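Adora Handheld Capture Kit

Product page – last revised 29 June 2021

The Adora Handheld Capture Kit is supplied by Risteo to organizations that gather demonstrations for learning systems. A person wears or holds the kit and carries out an ordinary task by hand. The recordings are then used as training examples.

Adora is intended for everyday rooms, including those with reflective furniture and uneven light. Glare and shadow are kept in the recordings and are not corrected before delivery.

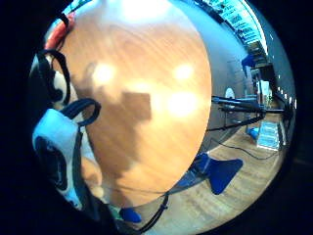 Each kit is issued with a wide-angle camera, a gripper tool, straps in two sizes and a storage case. Operators complete a training session of 6 hours before their recordings are accepted. The straps should be checked at the start of every session and replaced when worn.

The Baltcombe collection, prepared with the kit, contains 1424 accepted recordings made by seven operators. A further set of 1115 recordings is under review – these will be released to license holders once labeling is complete. Tasks in the collection include clearing tables, handling food and putting away small household items.

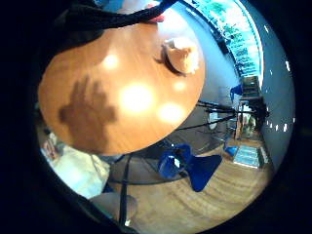 Round tabletop with a baked item near the rim, seen from the gripper camera.

Ordering and support

Kits are available for purchase or for lease by the month. Henao provides repair and calibration under a separate agreement. Requests for a quotation should be addressed to Armindo Mendes, Product Office, Risteo, and should state the number of operators and the type of site.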